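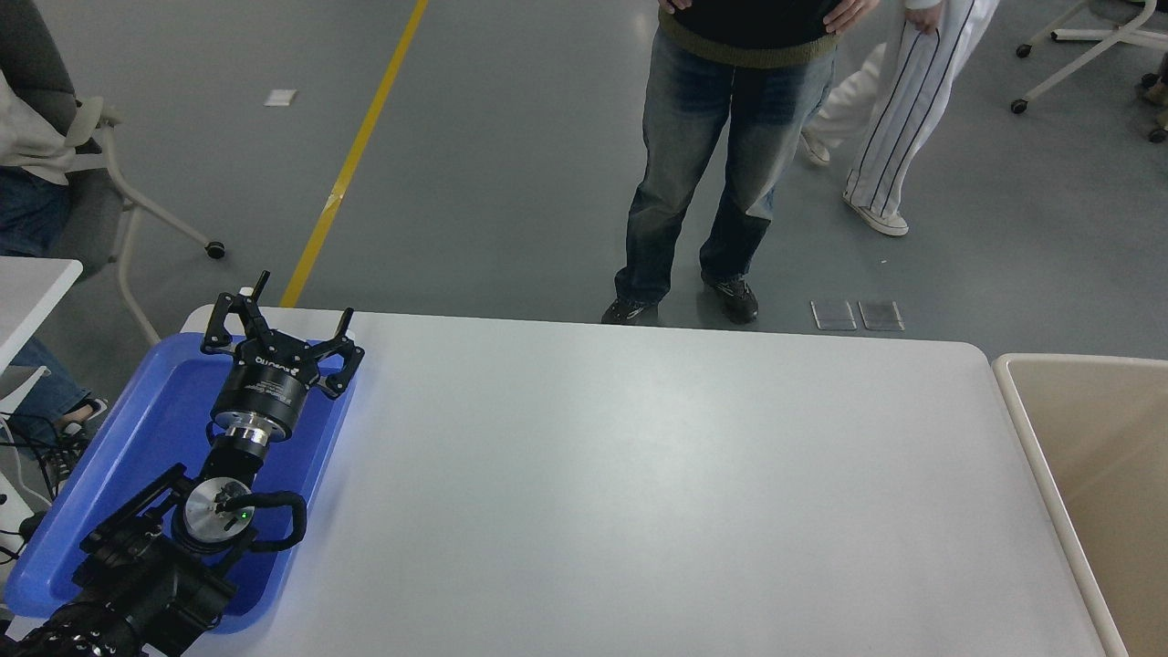

White table, blue tray at the left end, beige bin on the right.

Sorting room, September

Quick gallery from the new packing and sorting room at Sestitz, put up in a bit of a rush so excuse the order. The room has been ours for 11 days. Before that it was storage, mostly old Tultine shelving and 40 boxes of catalogues which are now upstairs (thanks Csaba Kozma, and sorry about your back).

The table. Rounded corners, smooth light grey top, wipes down in no time. Came from Jerard, second hand, paid 600 for the pair. The other one is still in the van.

Trays. Blue plastic with raised rims, good for small parts. We wanted the deeper sort but Hou had none left -- maybe next month.

The bin. Beige, thick rounded rim, a bit darker tan on the inside. Lives at the table end for now. Csaba wants it on wheels, we'll see.

Floor. Grey epoxy, slight shine to it, and the yellow line runs across behind the table. Line stays where it is, please dont stack anything over it. Scrap of paper by the line too -- sweeping rota is on the door, have a look at it.

Still to do: labels for the bins, hooks for coats, second table in, somewhere to put the tape guns. Also the key for cupboard 513, whoever has that.

More pictures when the shelves are up. Comments to Csaba or leave a note at the frontdesk.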